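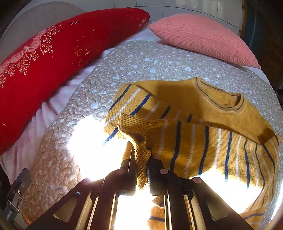 Ma Rutero
Household editor, Cumthorpe
9/9/21

The move from summer to winter clothing is best treated as a fixed household task with a start and an end. In this house it begins in the second week of September and is finished before the first cold night. Readers in warmer areas may prefer to wait until December.

All knitwear is taken out of storage and aired for one full day. Each piece is then checked at the elbows, cuffs and underarms. Small holes are mended before washing, as the water will make them larger. Anything that has not been worn for two winters is set aside and offered to relatives first, then to the charity shop on Ondik Street.

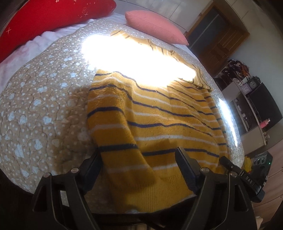
Wool is washed by hand in cool water with a small amount of mild soap. It should not be wrung. Press the water out between two towels and dry the garment flat, away from radiators. Cotton and acrylic knits may go in the machine on a gentle cycle, provided the label allows it.

Sweaters are not to be placed on hangers. The shoulders stretch within weeks, and no amount of steaming has ever restored one to my satisfaction. Shelves are preferable, with the heavier pieces at the bottom.

Summer clothing must be clean before it is packed. Sunscreen marks that cannot be seen in September will be yellow by spring. Cedar blocks should be sanded lightly each year to bring back the scent. Mine were last replaced three years ago and are due again.

The next entry will deal with coats and boots.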